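April, game lab notebook, the Nidov playtest build

Coffee first, then the build. I've been putting off writing this up because the last entry ended with me promising the parry window was fixed, and it isn't, so here we are again.

Quick recap for anyone flipping through: Nidov is the little side-scrolling boss game, Tekero is the engine fork we run it on, and Prelero is the replay tool that records inputs so I can watch a death over and over until I understand it (or get sick of it). I pulled the whole batch of replays from the last build this morning. 2,086 attempts at the second boss! I was expecting maybe a quarter of that. People really do hit retry fast when the restart is instant, and I'm glad I fought for that over the long death animation.

Of those, 425 ended in a win. That sounds okay until you look at where the losses sit. 1,580 of them are in phase two, in the bit where the lantern swings back across the floor. The other losses are scattered all over phase one and I'm not worried about them. 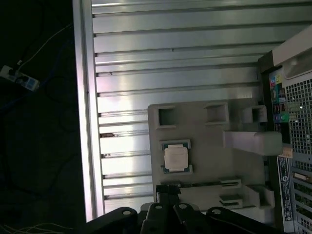 ## What I think is going on with the lantern

The swing has a windup of 22 frames going left and 14 coming back. I did that on purpose, way back, to make the return feel mean. Watching the replays, though, players jump the first swing beautifully, land, and then eat the second one with their feet barely on the ground. They aren't panicking. A lot of them press parry at what looks like a perfectly sensible moment and the game just throws it away, as the landing state swallows the input.

So that's a bug wearing a difficulty hat. I went into the Tekero input code and the buffer gets cleared on every state change, landing included. I remember adding that to stop the double dash thing. Ugh.

Things I tried before lunch:

- Kept the buffer alive through landing only. Parry comes out, feels great, but now you can also buffer a dash and slide straight off the ledge. I did this 3 times in a row and said a bad word.
- Kept it alive for parry and nothing else. Much better! Bit of a hack, fine for now.
- Made the return windup 18 frames. Too soft. Put it back to 14.

I'm leaving the boss as mean as it was and only fixing the dropped input. If the numbers in phase two don't move, then I'll touch the timing.

## Sound, while I'm in here

The lantern creak and the parry chime sit in the same range and on laptop speakers they turn to mush. I dropped the creak a bit and cut its tail short. On headphones it loses some of its charm, which makes me a little sad, but people were clearly reading the chime as part of the creak. I'd like somebody else's ears on this before it goes in for good (mine are useless after two hours of organ music).

Also the music restarts from the top on every retry. With this many retries you only ever hear the first twenty seconds. Plattner, our audio plugin, can hold the playback position across a scene reload, I just never switched it on. Switched it on. Oh, that's so much nicer. You finally get to hear the trumpet part.

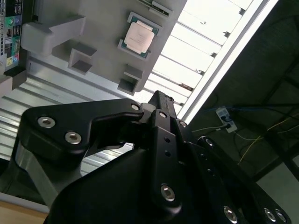

*Page last changed: April, 4:40 pm*

Afternoon bits. Played the new build for roughly an hour with the parry fix in. I beat the boss more often than I should, but I wrote the thing, so that's no use as a test. The fight does feel fairer. When I died it was me being greedy with the charge shot.

One new oddity: if you parry on the exact frame phase two starts, the boss keeps its phase one color for the whole fight. Harmless and kind of pretty. Logged it in Prelero under "wrong hat" so I can find the replay again.

Still to do:

- Ledge test with a controller, I only used the keyboard today
- Ask for ears on the creak
- Check the retry music doesn't carry over into the map screen
- Rename the buffer flag, "keepThing2" is not going to mean anything to me next week

Build is on the shared drive in the Nidov folder. The older one is still next to it if you want to compare the two swings.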